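Clovthorpe Stitchers Board > Sewing for Sale > Pricing kids' aprons for the December fair

Posted by Adhiambo Owino

Hello everyone, and sorry in advance because I know I go on a bit!

I have a table at the Clovthorpe fair in December and I'm trying to settle on a price for my children's aprons. They're fully lined, with a front pocket split in two and a neck strap that adjusts with a D-ring, and I've been making them out of curtain remnants and old duvet covers that people pass along to me. Last year I charged 18 dollars and sold nearly everything before lunch, which was lovely, but then my sister sat me down and asked what I was paying myself, and I had no answer for her.

So this fall I kept a notebook. Cutting, pressing, sewing, turning, topstitching, the lot. An apron takes me an hour and a quarter if the bobbin behaves. I have 30 planned, and I'm thinking of 34 dollars each. My husband thinks that's fair and my stomach says people will pick one up, look at the tag and put it back down.

I do love a big flower, so most of this batch will be florals, with plain linen on the back so they can be flipped over for the messy jobs. 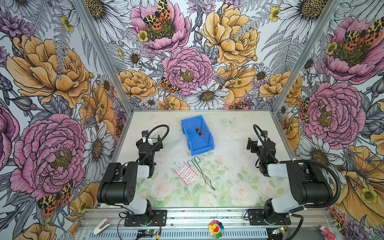

Njoroge Lyimo replied:
Thirty-four is too much for Clovthorpe, I'm sorry to say. I've had a table there for years with my tote bags and it's a grandparents crowd, very kind and very careful with their money. They come in with a twenty and they want change for a coffee. I'd go 24 and make them simpler. Skip the lining, bind the edges, and you'll get your time down under an hour. A four-year-old is going to put paste on it anyway.

gachanja_quilts replied:
Oh, I disagree with that, Njoroge, though I say it with love! The lining is what makes them Adhiambo's. I bought two last year for my nieces and they've been through the wash every week since and still look good. If she strips them down they're the same as the ones on every other table. Keep the price and put a sign up saying they're lined and washable. People need telling.

Njoroge Lyimo replied:
People don't read signs. I had one last year saying my totes had inside pockets and I still spent the whole day opening bags to show them!

Adhiambo Owino replied:
You two! I'm reading this over my tea and nodding at both of you, so that's no help at all. I can't bring myself to drop the lining, but I could do a plainer version next to the good ones. Same pattern piece, one layer, bias binding, no pocket, maybe 22 dollars. Has anyone tried two prices on one table? I worry the cheaper ones make the others look greedy.

Also, a separate question while I'm here. With the really large prints, do you center a bloom on the bib every time? I've been fussy cutting and it eats fabric something awful. I got only 6 bibs out of a piece that should have given me ten, and I have a bag of odd-shaped scraps I can't stop looking at.
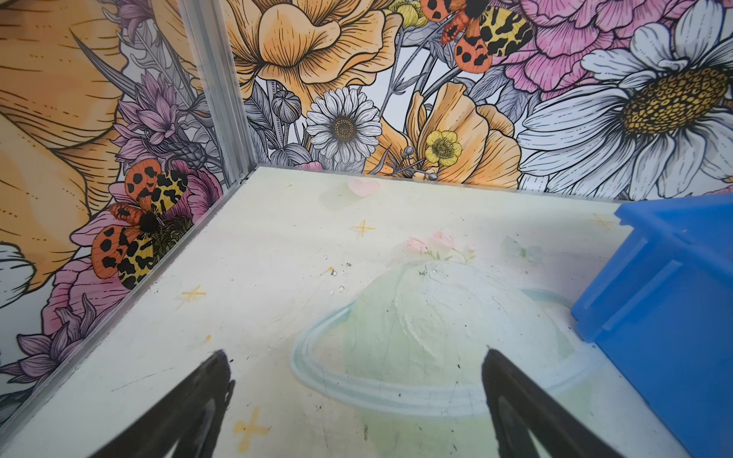
vonenen replied:
Center it on your best ones and let the rest fall where it falls. I cut mine folded and I rather like half a petal running off the side of a bib. As for the scraps, make the ties out of them. Piece them end to end and you get those cheerful mismatched straps, and you've saved buying tape.

gachanja_quilts replied:
Yes to pieced ties! Press the seams open though, or they're lumpy at the back of the neck. And two prices works fine, I did it with pot holders. Put the cheaper ones in a basket and hang the lined ones up where people can feel them.

Njoroge Lyimo replied:
The basket is a good idea, I'll give you that. I still say 34 is high. If you must, try 30 and have your plain ones at 20, so nobody is hunting for coins. I'll be on the next table if you need change – and I'll buy a plain one for my grandson.

Adhiambo Owino replied:
He can have a lined one, Njoroge, and you'll pay full price for it! I've cut four of the plain ones this evening and they went together so fast I felt guilty. Leaving the lined ones at 34 for the morning, and if they're still hanging there at noon I'll get my pen out. Now, does anyone have a spare clothes rail I could borrow?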